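Evaluation of the Vuline Simulation Package
Project report, Robotics Elective
Gayan Patwary and Şengül Tekin
28 August 2018

1. Task
Our group was asked to review a simulation package and say if the lab should pay for it. We picked Vuline, sold by Torkard, and used the trial license. The other candidate, Putov, would not install on the lab computers.

2. Setup
Installation took 104 minutes, most of it downloading object models. We used one workstation with 6 GB of free disk space left, and that was almost too little. The arm and gripper come ready to load. Tables, floors and objects are picked from a list.

3. Trials
We ran 2,452 simulation steps per trial. Gayan wrote the arm commands and Şengül checked the contact settings. Odd shapes were harder to set up than boxes - the default collision shapes are too simple and had to be replaced by hand. Shadows had rough edges at the quality level we used.

Gripper close up, then the arm beside the marble countertop:

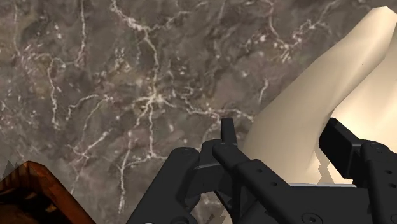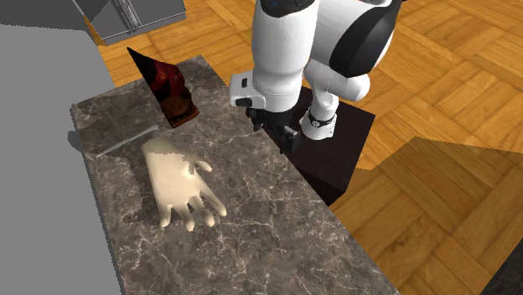

4. Result
The controls are easy to learn and the manual is good up to chapter 2. After that it skips steps. Support answered one of our emails and not the other. We recommend a single license for Lam lab, to be looked at again in November. We would not buy the extra object pack - the basic list was enough for us.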